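Open House at the Stornlow Robotics Shop

By Bushra Hayat
November

This site uses cookies to remember your settings and count visits. By staying on the page you agree to this. Accept / Manage choices

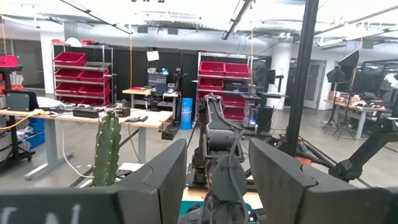 Stornlow opened its robotics shop to the public one evening this November, from 5:30 until a little after 8. The sign-up sheet had room for 80 people and filled up in the first week, so visitors were split into groups and walked through in turn. I went with the second group. The shop is one big room with a gray concrete floor, exposed ductwork and long fluorescent lights, and the work goes on at several stations at once. The arms stand right on the work surfaces, with their cables hanging along the side, and the parts are kept in red bins on chrome wire shelves farther back. There is a tall green cactus at one of the stations, and more than one child in our group had to be told it was spiny. Ehsan Sethi runs the shop and led the tour himself.

Notes from the evening follow, station by station, in the order our group took them.

Arriving

Coats and bags went on the rack in the hallway. Each visitor got a sticker with a group number and a sheet of rules, which were short: keep your hands behind the tape, don't lean on the tables, and ask before you touch anything. Sethi went over them again out loud before he let us in.

He also gave us some history. Stornlow started as a repair business for packaging machines. The arms came later, when a customer asked if one could be fixed and the shop ended up keeping it for spare parts.

Station 1: Picking and placing

The first demonstration was the simplest. An arm picked up small plastic caps from a tray and set them into a second tray with a grid of holes. It placed 45 caps while our group watched and dropped two. One of the dropped caps rolled under the table and stayed there for the rest of the run.

Sethi said the drops come from the caps being slightly different sizes. The grip is set for the middle of the range, and the smallest ones slip. He has tried rubber pads on the fingers. They helped for a while and then wore smooth.

Station 2: Moving the arm by hand

This was the one people lined up for. A visitor takes hold of a small arm and moves it, and a second arm copies the motion. The task was to stack three foam blocks. Most adults managed two. A girl in our group who looked to be in middle school got all three on her first try and then went back to the end of the line to do it again.

The software here is called Trikden. It records each run, good or bad, and the shop keeps the bad ones too. Before the open house they had 176 recorded runs of the block task, all of them made by the same four employees. Sethi was glad to have some new hands on it -- his people have all picked up the same habits, he said, and the arm picks them up as well.

Station 3: Sorting by color

An arm sorted bottle lids into cups by color. It did well with blue and yellow. It had trouble telling orange from red, and a man near me asked if that was on purpose. It was not. The shop had changed a light that afternoon and had not had time to set the colors again.

Someone asked how fast it could go. The setting for the evening was 60 percent of full speed, and Sethi would not turn it up with visitors standing there.

Station 4: Cable work

Fewer people stopped at this one, and I thought it was the best of the night. The arm was trying to push a plug into a socket. It missed, backed off, moved over a hair and tried again. On the fifth try it went in. Then the employee pulled the plug out and started over.

This is paid work for a customer, Eide, that builds control boxes for greenhouses. Plugging in connectors is the part of the job that still has to be done by hand, and it is hard on people's thumbs. There is no date for when the arm will be ready. It gets the plug in most of the time, and Eide wants better than that.

Station 5: Questions

The last stop was a row of folding chairs and a pot of coffee. The questions were mostly about jobs. Stornlow has hired two people this year and expects to hire one more in the spring, for wiring and general assembly. A degree is not required. Sethi would like somebody who can read a drawing and who labels things.

There were also questions about safety. Each station has a stop button, and each was pressed at least once during the evening. At Station 2 it was pressed by a toddler.

A man from the Tundisau school district asked about class visits. These can be arranged for groups of 12 or fewer, in the morning, with two adults along. The tour is the same one we had, except that Station 4 may be closed when there is an order to finish.

Next time

Another open house is planned for spring. The sign-up will be split into two evenings so that groups can be smaller, and Station 2 will have a second pair of arms if they are ready. Parking was tight this time. The lot behind the building fits only the employees' cars, and visitors should use the street or walk over from the bus stop.

Anyone who left a gray knit scarf on the coat rack can pick it up at the front desk.

Words: Bushra Hayat. Thanks to Ehsan Sethi and the Stornlow staff.

Contact | Privacy | Copyright Stornlow, all rights reserved | Back to top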